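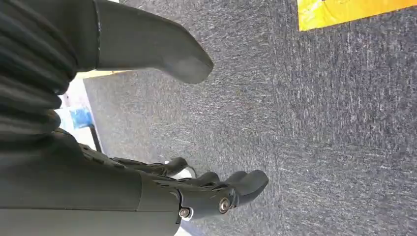
**Maura Lindqvist**

The credit block at the foot of a movie poster is the most heavily negotiated piece of type in the entertainment business. It is set in narrow letters that few people read. The contracts behind it run much longer than the block itself, and they are usually settled before a single scene has been shot.

The poster for *Pruvura*, the Vonholm drama released in April, carries 19 names. Two appear above the title. The billing paragraphs in the cast agreements come to 2,813 words, more than the first act of the screenplay contains in dialogue. They fix the order of the names, the size of the letters, the thickness of the letters, the space between one name and the next, and the list of places where none of these rules apply.

Order is the first point. On a poster, the leftmost position above the title is treated as first. When two leads have equal standing, one common answer is to put the first name on the left and the second on the right, slightly higher. A reader scanning across meets one name first, and a reader scanning down meets the other. Vonholm used this arrangement for *Pruvura*. The amount of lift was written into both contracts as a share of the letter height, and the same share had to hold on every printed version, from the lobby card to the side of a bus.

On screen the staggered layout works less well. If both names share one card, the lift can be copied. If each name has its own card, one has to come before the other, and height no longer helps. The *Pruvura* contracts call for a shared card at the start and separate cards at the end, with the order reversed. The lead who is on the left at the opening is second at the close.

Size is the second point. Most billing clauses tie the height of an actor's name to the height of the title. A lead may ask for 100 percent of the title and accept less. Supporting players are tied either to the title or to the leads, and the choice matters when the title is redrawn late. A larger title pulls up every name tied to it. A name tied to the leads moves only if theirs do. On *Pruvura* the title was redrawn twice, and the second version was wider but no taller. Several agreements measured height alone, so the names under them stayed as they were. One measured area, and that name had to be reset.

A poster can carry two titles, and this accounts for much of the small type. The art title is the large, drawn version. The regular title is the plain one inside the credit block. A clause that says only "the title" can be read either way. Clauses that point to the regular title allow the designer to make the art title as large as the sheet permits without enlarging a single name. That is why the block looks cramped on so many posters. The narrow letterform meets a height requirement and takes up very little width.

Then there are the closing positions. "With" and "and" credits go at the end of the main cast list and are given to known performers in smaller parts. The last place is generally worth more than the one before it. A role name can be added after the actor's name, and this is negotiated separately. *Garba*, a six-part series made for the Dustis streaming service, has a "with," an "and," and a second "and" followed by a role name. The second was added when a guest part grew from one episode to four. The holder of the first "and" had a clause guaranteeing the final position, and agreed to give it up for a separate card of the same length.

Length is counted in frames. The main cards in *Garba* run for 128 frames each, including the fade at either end. The clause covers the full card and doesn't say how much of it must be at full brightness. A slow fade gives less readable time than a fast one, and later Dustis agreements count only the frames between the two fades.

Streaming has added a problem that the older contracts didn't foresee. The tile on a menu screen is a small picture with a title and, in most cases, no names at all. Billing clauses apply to "paid advertising," and it is unclear whether a tile on a service's own menu is advertising of any kind. The *Garba* agreements settle this by leaving tiles out and adding a likeness clause in their place. If one lead's face is shown on a tile, the other's must be shown at the same size, on that tile or on another one used for an equal number of days.

The skip button is a related matter. A viewer who presses it sees no main titles from the second episode on. Under the contract, the credit has been given once it has been placed in the program, whether or not it is played. Agents have asked for the first episode to be exempt from skipping. Dustis agreed to this for *Garba* and declined it for its next two series.

Mistakes are handled by a standard paragraph. A casual or accidental failure to give credit isn't a breach, and the producer's duty is to correct future copies after written notice. Posters already printed stay up. On *Pruvura*, the first run of lobby cards left out the lift on the right-hand name. Notice was given, the file was corrected, and the second run went out with the name at the agreed height.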